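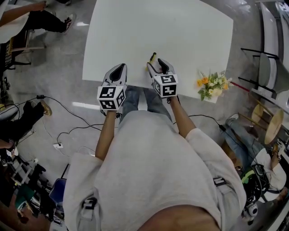

4.2 Preparación de la superficie de la mesa Skutholm

1. Coloque la mesa sobre un suelo firme y nivelado. Carga máxima repartida: 100 kg.
2. Retire del tablero blanco todo objeto suelto. Las macetas pequeñas pueden quedar en una esquina.
3. Marque los puntos de montaje con rotulador de base agua. Tape el rotulador al terminar.
4. Limpie las marcas con un paño húmedo antes de 2 horas.

Nota: deje unos 27 cm libres entre el canto y la silla.

Precaución: no apoye las patas sobre cables. No use disolventes ni estropajos.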